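Handgreifer-Demos: Ständer rutscht beim Aufnehmen weg, was macht ihr?

Nehme gerade Demos für Trillis auf, zwei Handgreifer, links und rechts je einer, Kabel dran. Aufbau: 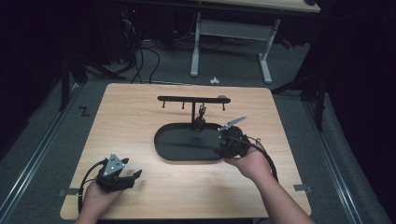

Frage

Aufgabe ist Teile an den Querbalken hängen und wieder abnehmen. Rechts halte ich mit dem Greifer die Schale fest, links wird gearbeitet. Klappt bei mir von Hand gut, aber die gelernte Policy lässt die Schale zu früh los und dann wandert der ganze Ständer. Hab erst 20 Durchgänge. Mehr aufnehmen oder Ständer festkleben?
Lilian Nyanda

3 Antworten

Brendeo
Mehr aufnehmen. 20 ist nix.

Aurora Meireles
Nicht festkleben, sonst lernt er das Halten nie. Hatten wir mit Kirnness genauso. Bei mir wars das Ende der Demo — rechte Hand ging immer schon auf, während links noch am Haken war. Merkt man selber garnicht. Schau dir mal 5 Aufnahmen langsam an. Dann: links komplett weg, kurz warten, erst dann rechts auf. Und Startposition vom Ständer jedesmal bisschen ändern. Nach über 11 neuen Durchgängen wars bei uns schon deutlich besser.

Mwakyusa
+1 für langsam anschauen. Kabel am Unterarm evtl auch festmachen, bei mir hats öfter am Greifer gezogen und das landet dann mit in den Daten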